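Furnska Siladier 2 wireless keyboard: nine weeks in

I went back and forth on this one for most of November. My old keyboard still worked fine apart from the space bar, which had developed a squeak you could hear through a closed door, and I had already told everyone in our little Discord that I wasn't spending any more on my setup this year. Then Si-woo Ban brought his Siladier 2 over for an evening, I typed two sentences on it, and that was the end of that promise.

So, quick basics. It's a 75 percent board, which means you keep the arrow keys and the function row but lose the number pad. There's a volume knob in the top right corner. It connects by USB-C cable, by Bluetooth, or with a small 2.4 GHz dongle that tucks into a slot in the back (please use the slot, I've already had to move the couch once). You can get it with light linear switches or slightly heavier tactile ones. I picked the tactiles because I write all day and game at night, and with linears I make a ridiculous number of typos.

The typing feel is the reason to buy it. There's a layer of foam under the plate and another one in the bottom of the case, and the result is a soft, low sort of sound that doesn't drive other people up the wall. My wife, who hated the last one, hasn't said a word about it! The stabilizers on the big keys came nicely lubed from the factory too. Enter had a faint tick for the first few days and then it went away on its own. Si-woo's is still ticking, so maybe I just got lucky.

Gaming on it is great over the dongle. I play mostly shooters and one very old racing game, and I can't feel any difference between the dongle and the cable. Bluetooth is another story. It takes a moment to wake up after sleep, and the first keypress usually gets lost, so my passwords are always missing a letter. Fine for email on a tablet, but I wouldn't play anything fast on it.

Battery life depends completely on the lights. With the backlight off I got 23 days out of the first charge, using it pretty heavily. With the lights on a medium white I got 9. That's a big drop, and if you like the rainbow wave thing you should plan on leaving the cable plugged in. There's no battery percentage on the board itself either, only a little light that turns red when you're almost out.

Now the software, and here I get grumpy. Furnska makes you install an app called Letulgate to remap anything. It wants an account. It wants to start with Windows. It also forgot my profile twice in the first week, until I found out that you have to hit "save to device" and not the much bigger "apply" button. Once your layout is stored on the board you can uninstall the whole mess and never look at it again, and I'd suggest doing exactly that. I-seul Hyun uses hers on Linux and says the knob works for volume out of the box, but she had to borrow a Windows laptop to change anything else.
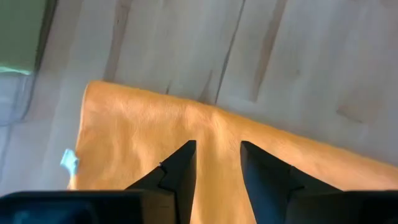
The feet are a small thing, but I have opinions about feet. The Siladier 2 has four rubber strips and a pair of flip-out legs with two heights, and the legs only have rubber on the very tips, so on the taller setting mine creeps forward when I really get going. A desk mat fixes it, though I'd hate to cover up a nice top, the pale kind with long darker streaks in the grain especially. I ended up leaving the legs folded and my wrists got used to it within a couple of evenings.

I should mention the Seol 75 as well, because it's the one everybody compares this to. It's 18 dollars cheaper and its software runs in the browser – so much nicer. But it has no dongle, only Bluetooth and cable, and the case rings a bit when you bottom out a key. If you only ever play wired, get the Seol and spend the difference on keycaps.

For me the Siladier 2 stays. I'd love a proper battery readout and I'd love for Letulgate to be fired into the sun, but I look forward to typing on this thing every morning. Next on the list is a set of keycaps in some color other than gray. Si-woo has a spare set he says I can try, if he ever finds the box.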